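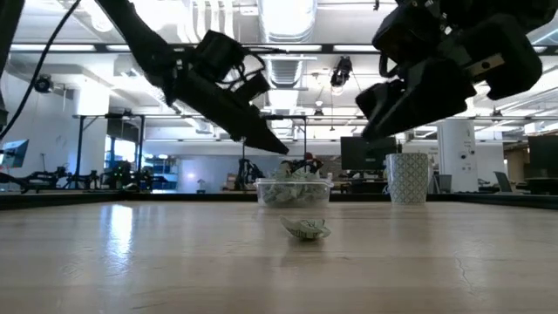 Como é que uma montanha fica com neve o ano inteiro?

Se já foste à serra no inverno, sabes como é bom enfiar as botas na neve e ouvir aquele barulhinho, crac, crac, crac. Depois chega a primavera, a neve derrete, os ribeiros enchem-se e a serra fica verde outra vez. Mas há montanhas muito altas onde isso não acontece da mesma maneira! Lá em cima cai tanta neve, e faz tanto frio, que o verão não chega para a derreter toda. No inverno seguinte cai mais neve por cima da que sobrou, e depois mais, e mais ainda, como cobertores empilhados numa cama. É assim que começa a vida de um glaciar.

De neve fofinha a gelo duro

A neve acabada de cair tem muito ar lá dentro, e por isso é tão leve e tão boa para fazer bolas. Só que, quando fica debaixo de outras camadas, vai sendo apertada pelo peso de cima. Os flocos perdem as pontinhas, transformam-se em grãos redondos e juntam-se uns aos outros. Ao fim de muitos anos (às vezes mais do que a idade dos teus avós!) esses grãos já são gelo maciço. O gelo dos glaciares pode até parecer azul, porque tem muito poucas bolhas de ar e deixa passar melhor a luz azul do que a vermelha.

Um rio que anda muito devagar

Agora vem a parte de que eu gosto mais. Um glaciar mexe-se! Parece parado, e se ficasses uma tarde inteira a olhar para ele com um pacote de bolachas ao colo não davas por nada, mas o gelo vai descendo a encosta, puxado pelo seu próprio peso.

Imagina um glaciar chamado Pletel, numa montanha chamada Brindard. Se o gelo do Pletel avançar 5 centímetros por dia, ao fim de 17 dias já andou 85 centímetros, que é mais ou menos um passo grande de um adulto. É pouco? Para uma pessoa é, mas pensa no tempo que um glaciar tem pela frente.

Pelo caminho, o gelo arranca pedras e leva-as consigo, e essas pedras raspam o chão como se fossem uma lixa gigante. Um vale feito por um rio costuma ter a forma de um V, e um vale por onde passou um glaciar fica muitas vezes com a forma de um U, largo e arredondado no fundo. As pedras que o gelo vai largando formam montes compridos chamados moreias. Em Portugal também houve glaciares, há milhares e milhares de anos, e na Serra da Estrela ainda podes passear pelo vale do Zêzere, que tem essa forma de U.

Os glaciares estão a encolher

Quando o ar fica mais quente, derrete mais gelo no verão do que aquele que se forma com a neve do inverno, e o glaciar vai ficando mais pequeno. Está a acontecer em muitas montanhas do mundo. Os cientistas sobem até lá com estacas compridas, espetam-nas no gelo e voltam meses depois para ver quanto ficou de fora. Assim sabem quanto gelo desapareceu naquele sítio.

Para os rios, os glaciares são muito importantes: guardam água no inverno e vão-na soltando nos meses quentes, quando as plantas, os animais e as pessoas dos vales mais precisam dela.

Palavras para guardar

Glaciar: massa de gelo que se forma com a neve de muitos anos e que se desloca devagar.
Moreia: monte de pedras e terra deixado por um glaciar.
Fenda: abertura no gelo, às vezes muito funda. Os montanhistas andam presos uns aos outros com cordas por causa delas.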